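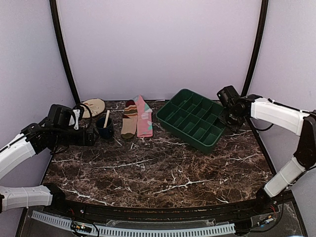 03/11/2018 - Kitchen still not decided. Aravind Mathew came by before breakfast with the tape and the folding ruler and measured the whole wall again, even though he did it in January and wrote it on the back of the door. Different answer this time. The old house leans, he says, so you measure it low and you measure it high and you go with the smaller one. Fine. But the counter has to be ordered from Stosteo this week or we lose the slot, and I keep going back and forth on color. Pale gray is what everyone has. What I want is the dark brown marble pattern, with the white and tan running all through it, and light purple walls behind to keep it from feeling like a cave. Mom says brown and purple is a hotel lobby. I said which hotel. She couldn't name one.

Drank too much coffee, then the stove man called. He can't take the old one out until the gas is capped and the gas people can't come till the stove is out. Called them both back, one after the other, standing in the yard for the signal. Somebody is going to have to go first. Think I got the gas people to agree but the woman was typing the whole time and I don't trust typing.

Went over to Ketport for the hinges. Traffic on the bridge, one lane again. The hardware place has moved everything around and the hinges are now behind the birdseed, no idea why. They had 13 of the brass ones and I bought all of them, which is more than enough doors, unless one of them is bad, and one of them is always bad. Forgot the screws. Remembered the screws on the bridge going home. Did not turn around.

Lunch was crackers over the bathroom sink. Everything from the kitchen is in the dining room and everything from the dining room is in my room, so I'm sleeping next to the good plates and the fish kettle. Found Grandma's recipe tin in the shuffle. Her handwriting gets smaller the further back you go. The cabbage roll card has a note on the back about someone owing her eight dollars, no name. Read them on the floor for way too long when I was suposed to be scraping.

Then did scrape. Wallpaper behind where the fridge was has three layers, ducks on top, then brown stripes, then a green leafy one I actually love. Cut a square of the leafy one out and put it in the tin. The plaster underneath is soft by the window. Pushed my thumb into it. Wish I hadn't. Texted Aravind a picture of the hole and he wrote back "ok" and then an hour later "how deep". Seven inches from the frame, not deep, but crumbly. He'll look tomorrow.

Also the floor. Jõgi do a cork one that is warm underfoot and Aravind's brother has it in his place and swears by it, but it's almost 30 percent over what I put down for flooring and I already went over on the sink. Could do the cork by the stove only and leave the boards everywhere else. Is that weird? Could be weird. Drew it both ways on the envelope from the water bill and liked it less each time.

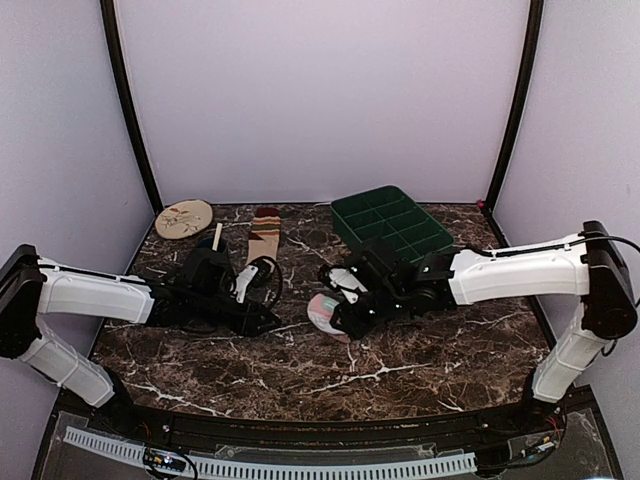
Brown marble pattern, pale walls. Still my favorite.

Mom called back at supper. She has been thinking about the purple. She says if it's very very pale, nearly white, she could live with it, and I said you don't live here, and she laughed so hard she had to put the phone down. Then we talked about Orkutow for ages, the summers there, the kitchen at the lake house with the door that only opened if you lifted it. She says the walls in there were lilac once, before I was born. Never knew that. She says Grandpa hated it and painted over it the year the boat sank. Asked her what was the counter like and she said what counter, we had a table.

So I'm going with the brown. Wrote it on the order form in pen. Haven't mailed the form, the stamps are in a box marked MISC and there are four boxes marked MISC.

Rain starting now. Bucket is under the back window in case. Have to call gas people at 8, move the car before that, get the stupid screws, find teh checkbook. Feet hurt. Plaster dust in my tea and I'm drinking it anyway.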